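We use cookies to improve your visit. Accept | Manage settings

Tenants question Varkmont savings claim

PRULTUSWOOD, December 24, 2024 – The Prultuswood Tenants' League says Varkmont has yet to show how its smart meters cut heating bills by 11 percent, as the landlord announced in August.

"We asked for the data and got a brochure," said league chair Caroline Owino. The league wants bills for all 336 apartments, before and after the meters went in. Varkmont has released two.

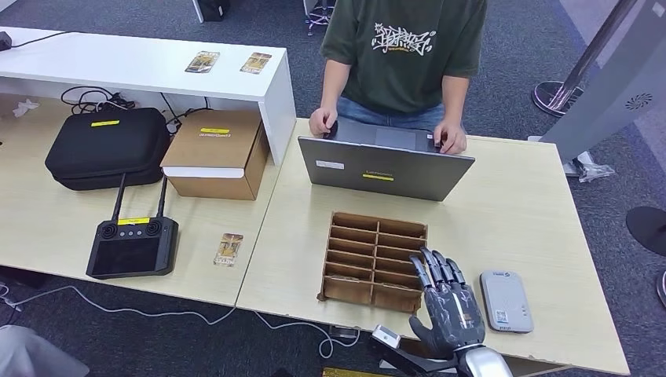
A laptop and a cardboard organizer share a desk.

Media contact: Erasto Swai, Prultuswood Tenants' League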